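Print this page | E-mail this page
Posted July 24, 2019

Popular Music Since 1970, Unit 9: The Follow-Up Album

Reading for this unit is the Trurley chapter, pages 6 to 32. Bring your listening log.

Terms to know

Sequencing: the order of the songs on a record. On vinyl and cassette each side has its own opener and closer, so a ten-song album has four positions that get extra attention. On CD the two middle ones mostly disappear.

Holdover: a song written or recorded for an earlier album and left off. A second record made in a hurry often leans on these.

Single edit: a shorter mix made for radio. Check which version you are hearing before you write about song length.

Listening assignment

Play Makokha's first two albums, Skarnmont and Fuststead, in full and in order. Skarnmont has 11 songs and Fuststead has 9. For each song, write down the tempo (slow, medium, fast), the lead instrument, and whether there is a bridge. Leave opinions for the last page of the log.

Then compare the two closers. The first fades out over a repeated chorus. The second stops cold after the last verse. Be ready to say what that does to the song before it.

This site uses cookies. OK 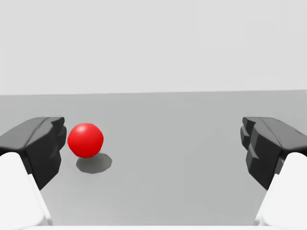

Kirsten Kirkegaard thought the second closer was simply unfinished, and that the band ran out of studio time. Auður Bisgaard disagreed and pointed to the organ part, which drops out one verse earlier and sets up the stop. Either reading is fine in your paper if you give the passage you are relying on.

Logs are due the first week of September. Late logs lose one grade.

Shares: 6 | Comments: 11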